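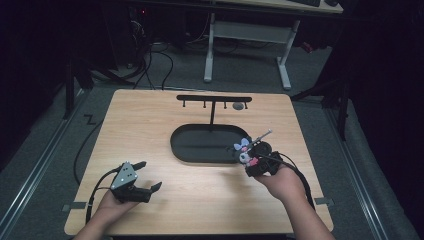 Changes to Parking Permits at Ernthorpe

Permit renewal for the Ernthorpe and Derese lots opens in February. The 141 spaces at Derese will be reserved for permit holders until 5 p.m., after which they are open to all visitors.
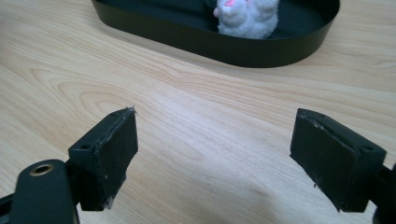

Staff who now park on Neltach Road should apply for the Tusport lot, where 41 spaces have been added. Permits issued last year remain valid until the new ones are mailed.
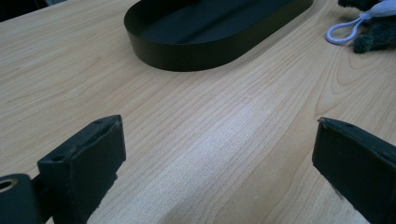 Applications must include a current license plate number. Questions may be sent to Lâm Trương in the Parking Office. Replacement permits are issued at the front desk.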